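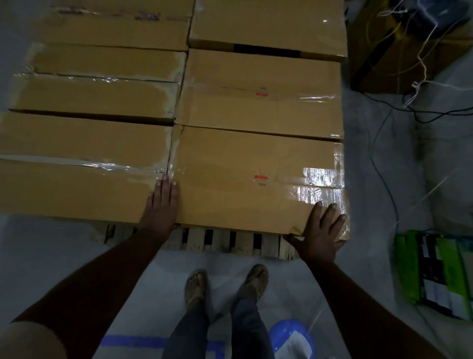

Swap Box Weekend Is Nearly Here

We asked for a few cartons of things you no longer needed, and 54 of you answered! The Sinby members' swap has never had a start like it. Mansa Agbenyega has been keeping the list, and it now runs to two full pages (she has very small handwriting, too). There are kitchen scales, jigsaw puzzles, a bread machine from the Odoi branch and more children's books than we have shelves for.

Packing is the part I love, and I know I'm in the minority. Put the heavy things at the bottom, fill the gaps with old towels, then run the tape right over the seams and around the corners. Write your code on the outside before you close up, small is fine as long as it's on a flat face. Pallets are going in the back room at Grundenari, cartons laid flat, two columns to a pallet, so please don't send anything that has to stay upright.

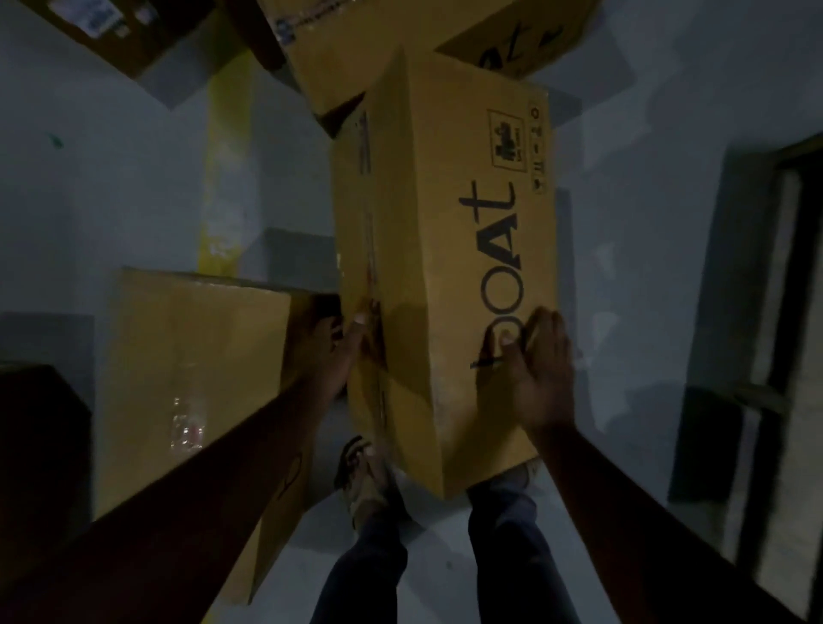

Secondhand cartons are as welcome as new ones, and please keep them coming. Bernice Amoah has been asking every shop on Tirkov Street for theirs and she has a real gift for it. It doesn't matter a bit what is printed on the outside. A tall carton with "boAt" up the side in big black letters will carry winter coats as well as any other, and the clear tape down its seam can simply have a fresh strip laid over it. Do cross out or cover old shipping labels, though. We had a muddle over those last time and one family's curtains went on quite a tour.

Lists should reach Mansa by the 10th of April. If you have spare tape, bring that along too, we are getting through it at an amazing rate!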